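Search jobs, keyword or location Go

Gripper Maintenance Technician, Ovville floor
Posted Monday by the Bataineh hiring desk

Bataineh is hiring one full-time technician to set up, inspect and repair the hand-held grippers used on our Ovville floor. The position reports to the hardware lead. Hours are 7 a.m. to 3:30 p.m., with one late shift a week. The opening is new and the start date is in February.

The tools are used by operators who wear head cameras and carry out household tasks with a gripper in each hand. A gripper that drifts out of alignment spoils every recording made with it, so units are checked before the shift and again at the midday change.
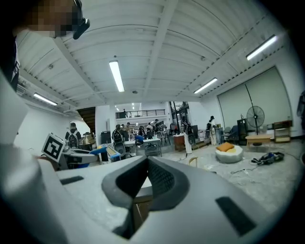 Pad and jaw service takes up the largest share of the day. The technician removes worn pads, cleans the seat, bonds the replacement and checks that both sides close evenly along their full length. On the V-shaped opening, the black mesh-textured pad has to lie flat all the way down to the narrow end of the notch, and a lifted corner is grounds for pulling the unit. Pads are replaced at 2000 closing cycles or at the first visible tear, whichever comes first. Slots in the housing are blown out with dry air. No solvent is used on the shell.

Marker service is the second part of the job. Printed black-and-white markers must be flat, clean and square to their mounts. A scratched or peeling face is replaced and the unit is recalibrated on the Lorkik stand before it goes back out. Each recalibration is entered in the log with the unit number, the offset before and the offset after.

Grip checks are done with the objects the operators handle. A squeegee handle is a hard case: it is narrow, and the long blade puts a twisting load on the fingers when it is dragged across a counter.

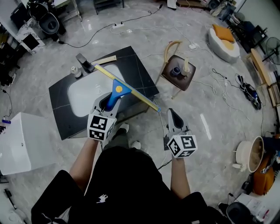 If the handle rolls in the fingers under a side load, the technician checks pad wear first, then finger play, then trigger travel. Finger play is corrected with shims from the Dulton kit. Trigger return springs are changed in pairs.

Other duties:
Routing and strain relief of cables at the stations
Inspection of power strips and cords, weekly
Spare parts stock, 20 pad sets minimum on the shelf
Firmware updates when released by the hardware lead

Required:
Two years of bench work on small mechanical or electromechanical assemblies
Able to read a torque table and use calipers
Able to lift 40 lb and stand for most of a shift
Clear written log entries

Useful but not required: camera calibration, soldering, 3D printing of fixtures.

The bench test lasts 125 minutes. Candidates strip one gripper, replace both pads, reassemble it and write up the work. Tools are supplied. Bring safety glasses if you need prescription lenses.

To apply, send a resume and one page describing a repair you diagnosed yourself to the hiring desk, with "Ovville bench" in the subject line. Applications without the repair page will be returned.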